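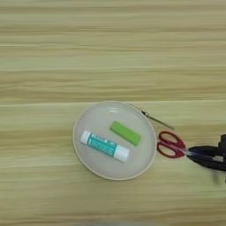 *Anexo 1 – posto 2: prato com a cola em bastão e a borracha, ferramenta de ponta e tesoura ao lado.*

**Chamado 343 – Cola em bastão não segura as abas da etiqueta**
Local: sala de encadernação, Witunham
Aberto por: bancada de montagem
Prioridade: média (pediram alta, não vi motivo)
Estado: fechado com ressalva

**Relato inicial, como chegou**

"As abas das capas dos cadernos Ridico estão abrindo de um dia para o outro. Já trocamos a cola. O papel novo é que não presta. Favor devolver o lote."

**Primeira leitura**

Não devolvo lote com base em três frases. "Já trocamos a cola" pode querer dizer que abriram outro bastão da mesma caixa, e nesse caso não trocaram nada. Perguntei e era isso mesmo.

Também perguntei quantas capas abriram. Resposta: "quase todas". Pedi que separassem as ruins numa pilha e me dissessem o número. Vieram 17, de uma tiragem bem maior. Continua sendo um problema, mas é outro tamanho de problema.

O papel é o Sonatura creme, gramatura igual à do pedido anterior segundo a nota. O fornecedor garante que nada mudou. Fornecedor sempre garante que nada mudou, então anoto e não conto como prova.

**O que pedi à bancada**

- Deixar no posto 2 só o necessário para o teste: um bastão, a borracha, a ferramenta de ponta e a tesoura.
- Manter o bastão tampado entre uma aba e outra.
- Anotar a hora de cada colagem no verso da capa, a lápis.
- Não usar clipe nem peso sem escrever que usou.

O prato foi ideia da bancada. Dizem que assim o bastão não rola e a borracha não some debaixo das folhas. Pode ficar, desde que ninguém apoie papel em cima dele: a borda é levantada e marca a capa se alguém apertar.

**Teste A – cola**

Colamos 16 abas, metade com o bastão em uso e metade com um bastão lacrado de outra caixa. Mesmo papel, mesma pessoa, mesma manhã. No fim do expediente tinham aberto quatro, duas de cada bastão. Se a cola fosse a culpada, eu esperava alguma diferença entre os grupos. Não houve.

A bancada comentou que "o bastão novo parece mais úmido". Parece. Não temos como medir isso aqui e não vou registrar como achado.

**Teste B – papel**

Repetimos com sobras do papel anterior, guardadas na gaveta de amostras. Abriu uma. Por um momento achei que a bancada tinha razão, e escrevi isso no rascunho do chamado. Depois olhei as sobras com calma: já vinham cortadas e vincadas à máquina, da época em que o vinco era feito fora. O papel novo está sendo vincado à mão, com a ferramenta de ponta. Ou seja, o teste comparou duas coisas ao mesmo tempo e não serve. Riscado.

**Teste C – vinco**

Aqui a conversa ficou mais interessante. A ferramenta de ponta é fina demais para vincar. Serve para furar, marcar posição, levantar uma beirada. Puxada ao longo da dobra, ela arranha a fibra de um lado e deixa o outro lado com memória de mola. A aba dobra, a cola pega, e durante a noite a aba puxa de volta.

Fizemos um grupo novo de capas em papel Sonatura, vincando com dobradeira de osso e deixando a ponta de lado. Colagem com o bastão que já estava em uso, de propósito. Na manhã seguinte, nenhuma aberta.

Um resultado bom numa manhã só não me convence. Mandei repetir na quinta-feira, com a janela aberta e sem escolher as folhas mais planas da pilha (sim, da primeira vez escolheram). Abriu uma, e nessa a cola não chegava até o canto.

**Sobre a borracha**

Consta no procedimento antigo que o excesso de cola se tira com borracha depois de seco. Perguntei quanto tempo esperam. "Até parecer seco." Não é resposta. Esfregar cedo demais levanta justamente a beirada que se quer colar, e parte dos casos pode ter vindo daí. Não testei separado, então fica como suspeita – com o bastão tampado e a quantidade certa de cola, quase não deveria haver excesso para limpar.

**Sobre a tesoura**

Apareceu no chamado a hipótese de que o corte torto das abas seria a causa. Medi algumas das que abriram e algumas das que não abriram. Há corte torto nos dois montes. Feio, mas não explica nada. Quem quiser discutir acabamento, que abra outro chamado.

**Resposta da Selvanayagam**

A Selvanayagam, que nos vende os dois materiais, sugeriu substituir o bastão por uma fita dupla-face "de desempenho superior". Pedi a ficha técnica e um rolo para teste. Mandaram um catálogo. Sem rolo não há teste, e sem teste não há compra.

**Encaminhamento**

1. Vincar com dobradeira. A ferramenta de ponta fica no posto para marcar e furar, nada além disso.
2. Passar a cola até os cantos da aba, em um único sentido.
3. Borracha só na manhã seguinte.
4. Refazer as capas separadas. As que tiverem a fibra arranhada no vinco vão para rascunho.
5. Não devolver o lote de papel.

**Ressalva**

Fecho porque a bancada precisa da bancada de volta, e não por estar satisfeito. O Teste C mudou a ferramenta, mas também mudou o cuidado: gente que sabe que está sendo conferida dobra melhor. Se as abas voltarem a abrir, reabrir este número em vez de criar outro, e anexar as capas com a hora escrita no verso. Sem a hora eu não analiso.

**Atualização**

Perguntaram se podem voltar a usar a ponta "só nas capas pequenas". Não.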